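Bar picking set, Gikari student robotics club

README for the shared folder. Last changed in April by Jérémie Ferrand.

What this is

Recordings and labels from our bin picking project. The task is to take coloured bars out of an open grey bin with a robot arm, one at a time, and put them down on the table. Members of the club did the recording over one term, mostly in the evenings, and the same data was used for our entry in the Timitz picking contest.

The set has 704 attempts in 53 sessions. A session is one sitting with one operator, and the clamps stay where they are until it ends. Another 122 attempts were thrown out and are not in the folder, mainly because the log stopped early or the bin slipped.

Setup

The bin is clamped at its rim so that it doesn't move when the gripper touches a wall. Blue tape on the table marks where it goes. If you move it, put it back against the tape before you record anything, or the saved poses will be off and the gripper may come down on the rim.

The camera is fixed and is not moved within a session. It looks down into the bin from the same side every time. The arm comes in over the rim opposite the orange bars' usual side, but bars get pushed about, so don't rely on colour to guess position.

For most sessions we used six bars, three orange and three green. They are dropped in by hand and left as they fall. Bars that end up flat against a wall are the hard ones - there is little room for the finger, and the far wall already has a long worn patch along its lower part.

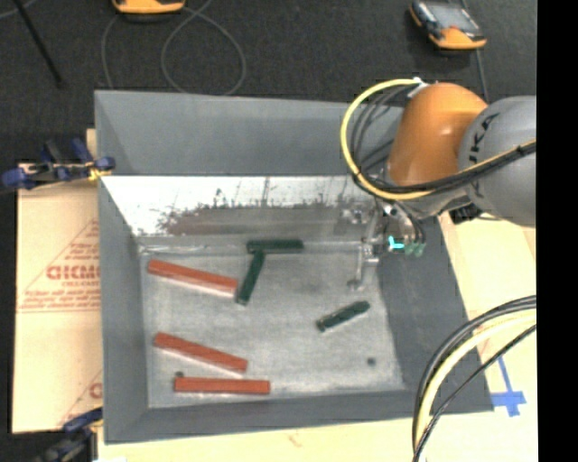

Files

sessions/ has one folder per session, numbered from 01.
labels.csv has one row per attempt.
poses/ has the saved arm positions, including the home position.
notes.txt is whatever the operator typed at the time. Spelling has been left alone.

Columns in labels.csv

session: number of the session folder
attempt: number within the session, starting at 1
colour: orange or green, the bar the operator was aiming for
contact: none, floor, wall or bar
result: picked, dropped, missed or stopped
operator: a letter, not a name

"Stopped" means a person pressed stop. It says nothing about whether the pick would have worked.

Known problems

Session 14 was recorded with the old finger, and its poses are a little high. Leave it out if you are comparing heights.

The dark ends on some green bars confuse the Masson colour script, which cuts them off and reports the bar as shorter than it is. Clument handles them better but is slower.

Marks and scuffs on the bin floor are sometimes picked up as small objects. We tried cleaning the floor and it made little difference.

Light from the window changes during the day. Sunday sessions were all recorded after dark and are the most even.

Using it

Split by session when you train and test. Attempts from the same session share a bar layout for several rows in a row, and mixing them makes the results look better than they are.

Club members can copy the folder freely. Anyone else should ask Jérémie first. Please report wrong labels with the session and attempt number.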